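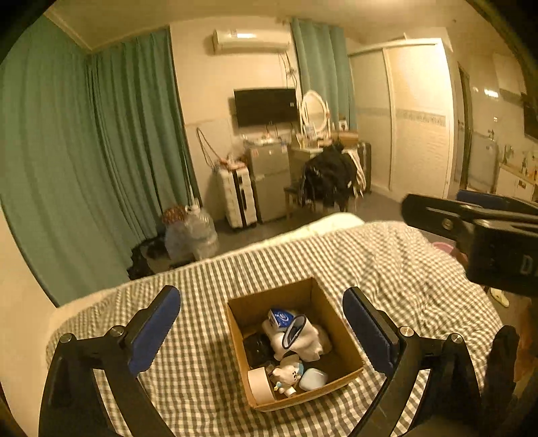 Okay, week two of the home organizing course, and we're doing the bedside stuff, all those small things that drift onto the bed and the nightstand and never leave. My rule is one box per surface. Use a plain cardboard one, set it right on the covers where you can reach it, and put everything in before you start making decisions. Mix it all up! A little white animal with a blue band around its neck can sit next to a smooth pale case and a crumpled cloth, and that's fine for now. You're gathering, so don't sort yet (I know, I know, it's tempting).

Once the box has everything, take things out one at a time and lay them on the bed. Ask where you last used each one. If you can't remember, it goes to the Tukent shelf, our name for the "decide in December" shelf from handout 1.

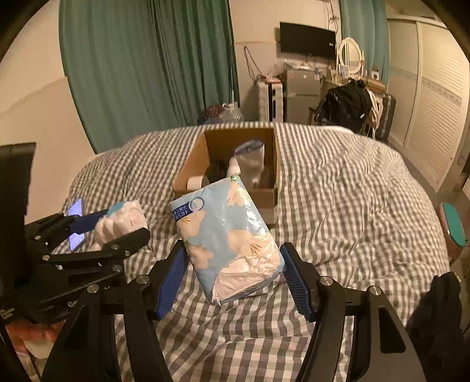
Paper goods get their own turn. Tissues, wipes, notepads, anything you buy in multiples: keep one out and store the rest together in one spot. When I did my own apartment in Ulgate I had tissues in every single room and kept buying more.

**For next time**

- Do one surface, 18 minutes, timer on
- Write down what went to the Tukent shelf
- Read the Chuensuk pages on drawers (skip the part on closets, we'll get there)
- Bring a pen, I always run out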